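Ukel Opens Setup Service for Kitchen Robot Cells

Laststead, January. Ukel today announced a new service for companies that use a robot arm at the sink. The service covers the first setup of the cell, the regular care of the gripper, and repair on site.

The first customer is the Zakharchenko dish cell in Husandale, which was stopped many times last year by worn finger pads. Ukel technicians changed the pads, set the zero position of both fingers again and wrote a new care plan. According to this plan, the fingers are cleaned every 12 hours of work and the pads are replaced after 2000 grips.

"Most of the stops we see come from small things, like a loose screw or a pad that is too smooth," said Nasrin Hosseinzadeh, head of service at Ukel. "We want the operator to find them before the shift begins."

Each new setting is first tried in simulation. The test set has 151 grip tasks with plates and long handles, and a cell goes back to work only after it passes all of them.
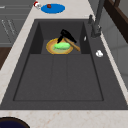 Simulated view of a grip task at the sink, with the gripper at a wooden handle over a plate. Render: Ukel.

The service is available now. A setup visit takes four days and includes training for the operators. Spare pads and finger sets are kept in stock at the Laststead workshop.

Press contact: Ukel Service Office, Laststead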